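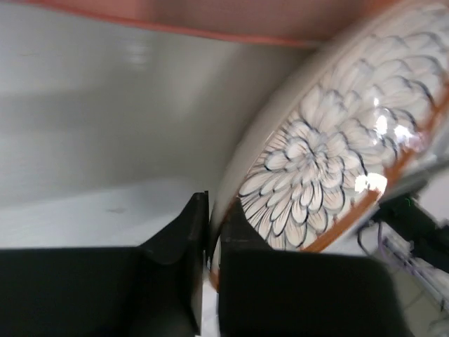

Vunier Walking & Travel Club - members' blogs

ok so I'm back, sunburned on one side only (left, bus window), and typing this before I forget everything. Sorry for the spelling, I have work in the morning and the suitcase is still sitting in the hall.

Short version. Eight days on the coast in October, no car, one bag each. Fatima Tijani and me. Would go again tomorrow.

Longer version.

Poseo first. Small harbor town, end of the bus line, the kind of place where the driver turns off the engine and lights a cigarette and you understand you've arrived. The bus takes 77 minutes if you believe the timetable. Took us closer to two hours, goats. Sit on the right going down if you want sea, and also if you want to keep your skin.

We stayed up the hill behind the church. 100 steps from the harbor to the front door, Fatima counted them out loud with her bag on her head. Room was plain, clean, shutters that bang. Get a room at the back. The front ones look at the water but they also look at the bar, and the bar does not close.

Breakfast was bread, white cheese, a bowl of figs. Same every day and I never got tired of it. Coffee so strong I had to sit down again after.

Beaches. There are three you can walk to. Town beach is fine for a quick swim, bit of gravel, kids everywhere. Second one is past the boatyard, you go down a path that looks like somebodys driveway and keep going. Sand, shallow, good for people who don't love deep water (me). Third one is the one everyone goes on about and yes ok, they're right. But the walk is over 35 minutes with no shade at all, so go at 7 in the morning or don't bother. We went at noon the first time. Stupid. Fatima didn't speak to me until the second bottle of water.

No kiosk there, no toilet. Bring lunch.

Then the boat up to Mathur. One boat in the morning, one back at 5, and the ticket window opens whenever it opens. Pay on board, same price. It was rough going out, half the passengers looking at their shoes. Coming back flat like a plate and everybody asleep.

Mathur is busier. Day trippers, hats, magnets. But go up behind the market street and it empties out in two minutes. There's a cliff path that goes round to the old lighthouse, easy walking, some loose stone near the end. We met Định Lục up there, travelling by himself for the whole autumn with a tent and a tiny stove, and he made us tea and told us which cove to swim in. Wrote it on the back of my ferry ticket. I won't put the name here, he asked us not to. Go up there and be nice to people and maybe somone will tell you too.
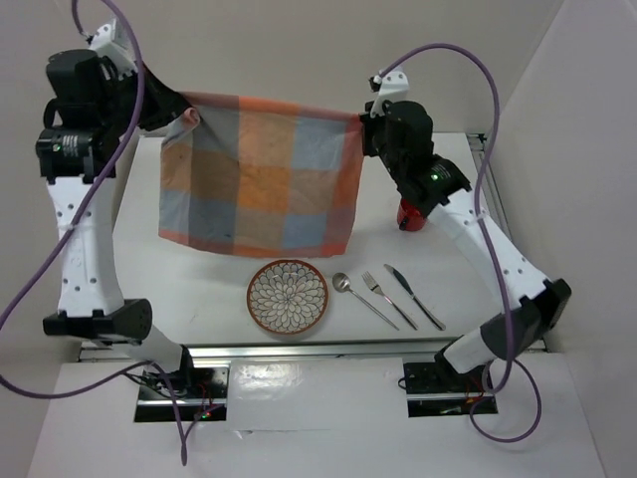 Holding up the checkered towel

Food in Mathur, skip the places with photos on the menu. We ate twice at a grill with no sign, blue door, near the fish steps. Sardines, lemon, potatoes. Cash only. The second night they sat us at the family table as everything else was full and I ate something with tentacles and liked it.

Rain on day six. All day. Played cards, lost 26 games (not joking, she kept score). Laundry did not dry, obviously.

Things I'd do diffrent:
Pack less. I wore the same two shirts.
Proper sandals with grip for the boat ramp, it's slimy.
Stay one more night in Poseo and one less in Mathur.
Carry small bills, no driver has change.
Aspirin. For the bar.

The Hondex daypack held up great btw, for those who asked last month. One strap squeaks now. Zipper still good after a week of sand, so I'm keeping it.

Bus home left at 6:10 in the dark and I slept through the whole mountain part, which Fatima says was the best bit. Typical.

More photos when I find the cable. If anyone's thinking of going in spring, message me, I've got the ferry times scribbled down somewhere and the number for the room with the back shutters.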